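Chores Are Still Mostly a Problem of Hands

The usual claim is that a household machine is two years away. I have heard it long enough to stop arguing about the date and ask about the task.
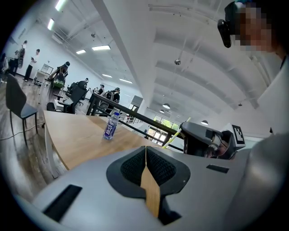

Locomotion and mapping are good enough for an ordinary kitchen. Contact remains weak. A thin object held near one end turns under its own weight, and the controller has to notice before the tip drifts. People correct for this without looking. Most learned policies correct late, if they correct.

At Dratwood, Kanokwan Nuchit logged 238 attempts at sorting a cutlery drawer. The arm finished 156 without help. For a paper, that is a decent result. For a drawer, it means someone stands by.

The shop floor is easier only where the part arrives the same way each time. Losterar runs one such cell and it performs well. Move the bin by a hand's width and the cycle time doubles.

More demonstrations will help, mainly if they include fumbles and recoveries. Clean recordings teach a machine what to do when nothing slips.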